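Fruit on the Kitchen Table: What's Worth Doing and What Isn't

We use cookies to remember your preferences. By continuing to read you accept this. OK | Settings

Every summer I get the same clippings in the mail about keeping fruit fresh. Wrap this, soak that, buy a special bag. I've tried most of it by now, some of it twice, and I'm not impressed. These are the few habits that have lasted in my kitchen, along with several I gave up on.

Wrapping banana stems

You take a strip of plastic wrap and wind it tight over the stem end. The claim is that you get another week. I wrapped one bunch in February and left another from the same store bare next to it, and by the time the wrapped ones looked any better than the others I had eaten both. Maybe a day's difference. If you have wrap to burn, go ahead. I'd sooner buy fewer bananas.

Small brown specks on the peel mean eat them now or bake with them. A dark tip means nothing much – cut it off.

Keeping things in the bag

The thin clear bag from the produce section is fine for carrying fruit home and poor for everything after that. Moisture collects inside, and you forget what you bought. Sirkka Laaksonen, who taught me most of what I know about plums, hangs hers on a nail for reuse the minute she walks in. Mine tend to sit crumpled on the table until supper with something still in them, so take this as advice from a sinner.

Apples next to bananas

Ripe apples and bananas give off a gas that hurries their neighbors along. This one is true, I'll grant it. What I doubt is that it matters in a house where the fruit gets eaten. Two or three days side by side won't ruin anything. If you're trying to make a bunch last, move it to the other end of the table. If you have a rock-hard pear, do the opposite and put it right in the thick of things.

The row against the wall

I don't own a fruit bowl anymore. In a bowl the bottom piece goes soft and you don't find it until it leaks. A single row along the back of the table keeps every piece in sight and leaves the front free for the basin. Veikko Kinnunen tells me it looks like a market stall. Fine, but I haven't thrown out a peach since.
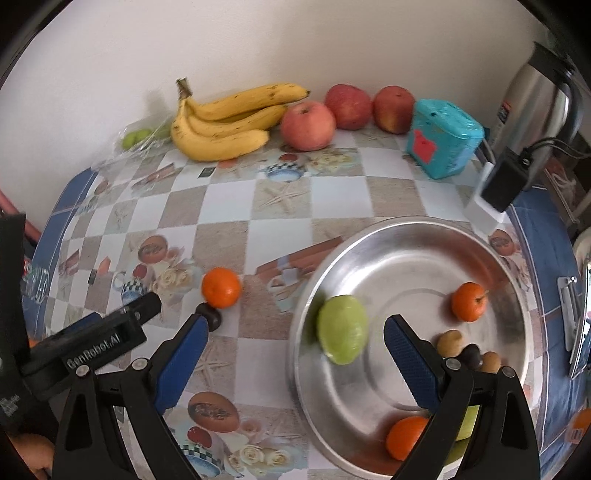
The big basin

Get a stainless steel one, and bigger than you think you need. I paid for a Gilen fruit washing set years ago, with a strainer and a little brush, and it went to the church sale. A plain basin of cold water does the job. Wash what you're going to eat today and leave the rest dry.

Vinegar in the water? I've done it both ways and can't taste or see any difference. Soap, no.

Cords on the same table

If your power strip ends up on the table where you wash things, push it well back, and turn it off before you carry water past it. Better still, give it a shelf. I have read tips about covering the unused sockets with tape. Tape peels – move the strip.

Lidded tubs

Plastic tubs with tight lids are good for cut fruit in the refrigerator and for crackers anywhere. They're no place for whole fruit. The Berno leaflet says otherwise, but then Berno sells tubs.

Patterned tablecloths

A busy print hides stains, everyone says. It also hides crumbs, a spill you'd rather have caught, and the paring knife. I like mine anyway. Shake it outdoors, wipe it from the middle out, and look under it every so often, especially where the basin stands.

Vacuum flasks

For the stale smell: a spoonful of baking soda, hot water, leave it overnight with the lid off, rinse. Rice and eggshells also get recommended. The rice works all right. The eggshells made a mess.

Next month: silver polish, and whether you need any.

Get our household tips by e-mail. Enter your address to subscribe. You can unsubscribe at any time.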